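**Ticket 511 - Naka cell, right gripper losing fruit on the dish task**

Opened by: Guoqing Lu
Assigned: Algirdas Vanags
Priority: was low, bumped to high
Status: open, see bottom

**1st August, first entry (GL)**

Right arm drops or rolls the yellow fruit on pick from the red dish. Left arm ok on everything. Started after the finger swap, or that's when I noticed. No fault on the controller, no torque warning, gripper reports closed and happy. Log says "grasp ok" with nothing in the fingers, so the grasp check is no use to us either.

Tried so far:
- power cycled the right arm. no change
- re-ran gripper zero. no change
- wiped the fingertips w/ alcohol. maybe better for one or two picks, then same again
- swapped the fruit for another one. same

Not the policy imo. Replayed the recorded trajectory by hand, open loop, and it still comes in skewed.

**Reply (AV)**

Which finger set is on there? There were two bags in the Omer drawer and the labels had come off one of them. Also pls check the camera bracket before touching any calibration. If the bracket moved and you recalibrate the arm you get two problems.

And stop wiping with alcohol, it dries the pads out.

**GL**

Finger set is from the bag marked 8. Other bag unmarked. Will measure.

Jogged down over the dish slow, pear this time as it has a stem and I can see which way it turns. Stopped with a fingertip either side.

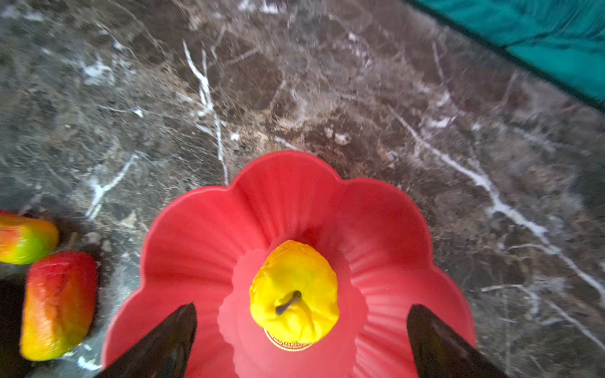
Bracket screws: top one tight, bottom one turned by hand. So it's been loose for who knows how long. Snugged it, did NOT recalibrate yet. Marked it with paint pen so we can see if it walks.

Measured the fingers with calipers. Right set is 2 mm longer than what the config has. Config still says the old length. That would put the tips low on every pick, and low in that dish means you hit the ridges before you close. Would explain why fruit on the bare marble is mostly fine and the dish is not.

**AV**

Yes that's it, or most of it. Change the tool offset in the cell config, not in the task file. Jia put an override in the task file last December and it took us ages to find. Check that override is gone while you're in there.

Then in order:

1. Left arm parked, or at least held open and clear
2. Load new offset, restart the right driver only
3. Touch off on the marble next to the dish, paper under the tip
4. Hand-eye check with the board, save the old file first
5. Pick from the dish at low speed, hold, look at the finger angle
6. Full speed only after that

Don't skip the paper. The tips will scratch and then they chatter.

**GL**

Override was still there. Of course. Commented out, left a note with the ticket number.

Steps 1 to 4 done. Touch off is good now, paper drags evenly on both tips. Hand-eye residual came down a lot but the first run failed becuase I had the board upside down, ignore the first file in the folder. Second one is the real one. Old calibration saved next to it with _old on the end.

Kept the left gripper open over the table for step 5, didn't feel like re-homing it.
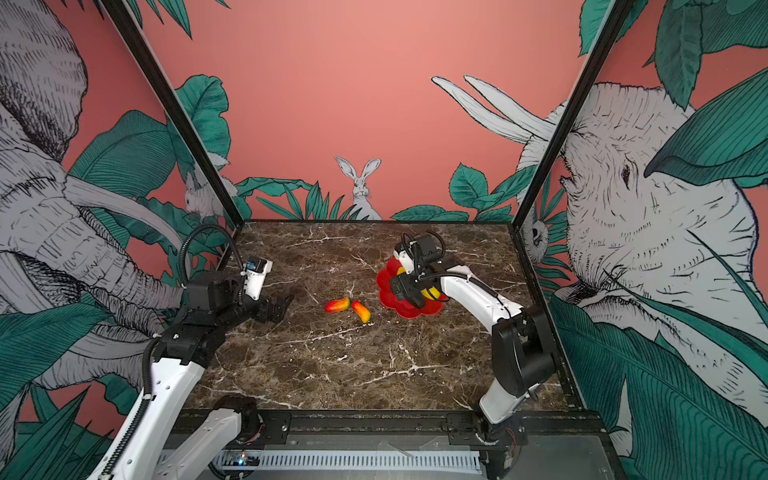
Speed at low, then medium. Offset confirmed in the driver printout this time, not just in the file. Cable on the right wrist looked a bit tight to me at full reach so I gave it some slack at the elbow clip - check that when you're in, I'm never sure how much you want there.

Batch at full speed after that: 102 picks, dish only, right arm. 2 misses, both with the fruit rotated sideways. Grasp check still said ok on both misses, so that part is NOT fixed.

**AV**

Good. Slack is fine as long as it doesn't touch the wrist camera when joint 6 goes full over. Run it end to end once by hand.

Grasp check is a different thing. Threshold was set for the old pads, the new ones squash more so "closed on fruit" and "closed on nothing" read almost the same. Split it out, don't leave it under this one.

Did you measure the unmarked bag?

**GL**

Forgot. Did it now. Old length, matches the old config. So anyone who grabs that bag and mounts it on the right arm gets the reverse problem, tips too high. Both bags labeled with tape, length written on in marker. Gridton should be sending proper tags with the next order, I asked.

Joint 6 end to end done, cable clears.

**Left to do**

- [x] offset in cell config
- [x] remove task file override
- [x] label finger bags
- [ ] re-check bracket paint mark after a full day of running
- [ ] thread locker on bottom bracket screw (we're out, orderd)
- [ ] new ticket for grasp check threshold - AV
- [ ] measure left arm fingers too, nobody has

Keeping this open until the bracket check is done. Don't swap fingers on either arm before then pls, and if you have to, write it in here.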